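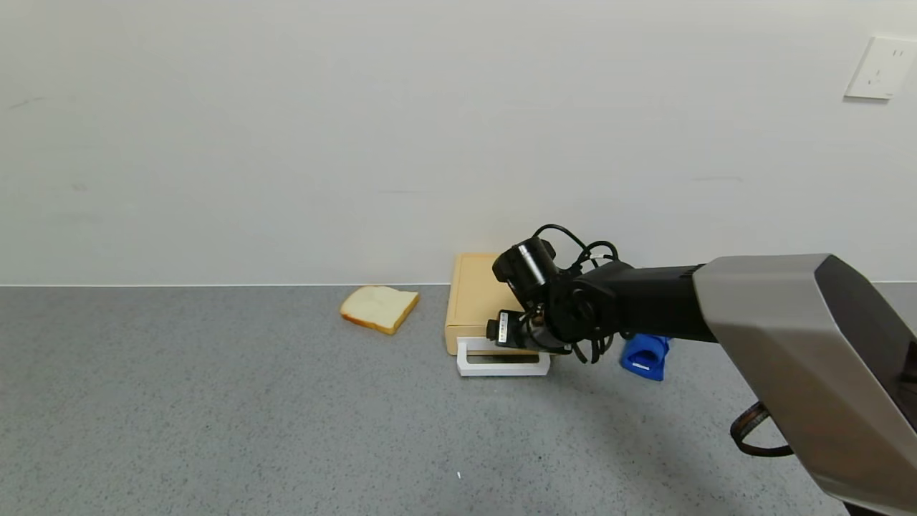 June 22, 2021. A thread on looking after one kitchen-counter robot cell at Vidis, for the three people who asked and the rest of you who will mute me by post four.

**1/** The cell is a counter, a wall, two arms and a box with a drawer. The job is bread and drawer. If you think that's a small job, you've never watched a six-figure machine lose an argument with a sandwich ingredient.

**2/** I inherited it from Zhiqiang Deng, who moved to the Dridport site and left me a handover note. The note said "cables" and then, on a new line, "cables." I thought this was a typo.

**3/** So: cables. The wrist has a camera on top, another camera module under it, and a lot of black cable looping between things. Every loop needs enough slack for the wrist to turn all the way and not enough slack to go fishing for the box. The window between those two is about the width of my patience.

**4/** How I set it now: run the wrist to both ends of its travel at crawl speed, hand near the stop button, eyes on the loops. If anything goes tight, let out a bit. If anything touches the box, take a bit back. Then do the whole thing over, having just changed it.

**5/** Do not zip-tie a loop at its tightest point. I did this in November. The connector came out at two in the afternoon with a tiny click and I spent the evening learning the part number.

**6/** Fingers next. Ours have a crosshatched grip surface on the inside, great for holding things, also great for holding crumbs. Crumbs pack into the pattern, the grip goes slick, and the log blames "object slip" like the bread did it on purpose.

**7/** Dry nylon brush, along the pattern and then across it. No solvent. The Drudanby people swear by a wipe with alcohol, and the Drudanby people are also on their second set of pads, so draw your own conclusions.

**8/** Fully open the gripper before you look at the wrist camera feed. You want both fingertips in view, one on each side, with a clear gap between them. If one side has crept in more than the other since you last saved a reference picture, either a finger is loose or the camera is. Check the camera first. It's always the camera. (Once it was the finger.)
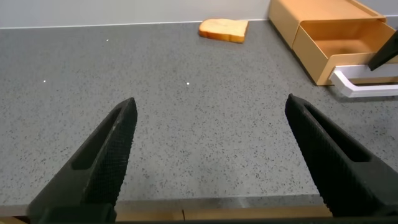
*Wrist cam, gripper open, bread way back by the wall.*

**9/** Compare that against your saved one. I keep the reference taped inside the cabinet door, on paper, in color, like it's 1994. The folder of digital references got reorganized by someone helpful and I have not seen it again.

**10/** Glare. A speckled gray countertop under ceiling lights gives you little white dots that wander about whenever the camera moves. Our old detection settings thought one of them was an object and sent the arm to pick it up. It tried for ten minutes. I respected the commitment.

**11/** Fix was boring: shorter exposure, plus a minimum size for anything that wants to be called a thing. Bread passes. Dots don't. Some of my weekend to-do items wouldn't either.

**12/** The drawer. Push it in by hand, pull it out by hand, every morning. If your fingers feel it drag, the arm will feel it too, except the arm won't mention it, it'll just pull harder and bring the box along for the ride.

**13/** Mark where the box goes. Pencil, tape, whatever survives cleaning. Ours drifts a little toward the wall over a long run, and the program has no idea. It reaches for where the handle was this morning, with total confidence, like my uncle giving directions.

**14/** Two arms, one drawer: make sure only one of them is allowed near it at a time. We use a simple keep-out zone called Gu, named after nothing I've been able to establish. If you see "GU HELD" on the screen, one arm is waiting politely. If you see it for over a minute, one arm forgot to leave. Clear it from the menu. Don't pull the plug.

**15/** Every 2,000 cycles I retighten the finger screws and put a dab of paint across each head and onto the finger. Broken paint line means it's moved. Cheapest sensor in the building.

**16/** Swap the bread daily. Stale slices are stiffer, and your grip numbers will look fantastic right up to the next fresh loaf.

**17/** Zhiqiang has read a draft of this and his only note was that post 3 should be longer.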